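Swap Day is back at the Andport hall

Mark your Sundays, everyone! The fall seed and bulb swap returns this October, and after last year's turnout (422 packets changed hands, plus a very heavy box of dahlias) we've moved into the big hall at Andport so there's room to breathe. 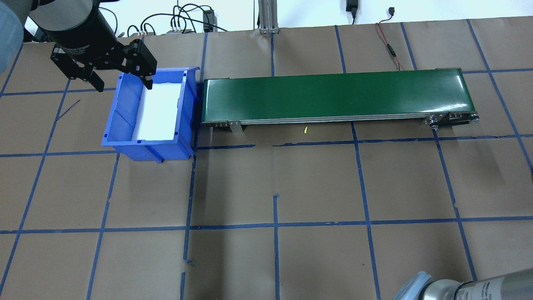 Doors open at 10, and you don't need to bring anything to take something home. Paora Tomoana is coming over from Pramidville with garlic for planting, four kinds, including the purple one that sold everybody on growing their own. Cameron Hapeta will be at the back table all morning with his saved beans. Ask him about the climbing ones, they're wonderful and he loves to talk about them!

If you're bringing seeds, please write the variety and the year on each packet. Loose bulbs travel best in paper bags, never plastic.

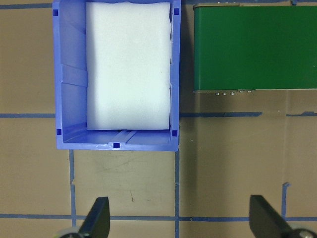
Table space is free again, and we'd love to see some new growers behind one. Mark out your patch with painter's tape, like the blue strips gridding the brown surface here, and give each variety its own square so people can browse without mixing things up. Tape is at the Sheehan Street door. We have 135 spare envelopes too, so come and help yourself.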